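Home Products Outdoor Care Covers Support Contact

Vakilero Fitted Cover for Round Patio Tables

Last updated: April
Reading time: 4 minutes

The Vakilero is a fitted cover for round outdoor tables, sewn at the Drureo plant and sold through Espinoza outlets and by mail order. It replaces the earlier Brivham cover, which used the same pattern but had a flat top panel and no vents. Brivham straps and buckles fit the Vakilero and can be moved over.

Sizes

The cover is made in two diameters, measured in millimeters across the finished top panel. Model 1184 fits tables up to 1160 across. Model 1426 fits tables up to 1400 across. Measure the table at its widest point, including any rim. Do not measure from the legs. Both models have a skirt 488 mm deep, which reaches below the top but stops well short of the ground on a standard dining-height table. A full-length skirt is not offered for this product.

If the table falls between the two sizes, order the larger one. The drawcord in the hem takes up the slack. A cover that has to be stretched over the rim will wear through at the edge seam first, and wear of this kind is not covered by the warranty.

Fabric

The shell is solution-dyed polyester with a polyurethane coating on the inner face. Seams are double stitched and taped. The top panel is cut in four sections and raised at the center by a removable hoop, so that rain runs to the edge. Without the hoop the panel sags and holds water - up to several liters on Model 1426 after a heavy storm. The hoop is held in a sleeve and should be taken out before washing.

Two mesh vents are set into the skirt on opposite sides. Each has a fabric hood over it. Keep the hoods open with the stiffener tabs unless wind is driving rain directly at them.
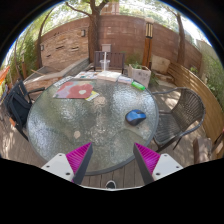 Glass tops need more attention than slatted or metal ones. Damp trapped between coated fabric and glass dries slowly, and grit caught in the same place can mark the surface when the cover shifts. On smooth glass a quick wipe is enough. With a bubbled, textured top, use a soft brush and work from the center out, then go along the inside of the dark rim, where dirt tends to collect. Tables kept under trees should be brushed each time before the cover goes on. Leaf tannin can stain the inner coating, and the stain does not wash out.

Let the top dry fully before fitting. For glass tops we recommend the optional felt liner, part 52, which attaches to the underside of the top panel with hook tape. The liner adds nearly an hour to drying time if the cover gets soaked through.

Fitting

1. Remove the umbrella, if there is one, and plug the center hole.
2. Insert the hoop into its sleeve and snap the ends together.
3. Lower the cover from above with the vents clear of any wall or railing.
4. Pull the skirt down evenly and tighten the drawcord.
5. Pass each strap around a leg and close the buckle.

Pedestal tables have no outer legs. Join the straps in pairs around the column instead, using the long extension supplied in the bag.

Care

Hose the outside down as needed. For marks, use mild soap in lukewarm water and rinse well. Do not machine wash, bleach, or tumble dry. Solvent cleaners soften the coating and will void the warranty. Reproof the seams every second season with a water-based spray made for coated polyester. Silicone sprays are not suitable - they keep seam tape from sticking if a repair is needed later.

Store the cover dry and loosely rolled. Sharp folds crack the coating in cold weather.

In the bag

Cover, hoop, four straps with buckles, one long extension, center plug, repair patch. The felt liner is ordered separately.

Colors

Slate and sand. Sand shows pollen less. Slate dries faster in sun but feels hot to the touch by midafternoon.

Spare parts are listed under Support.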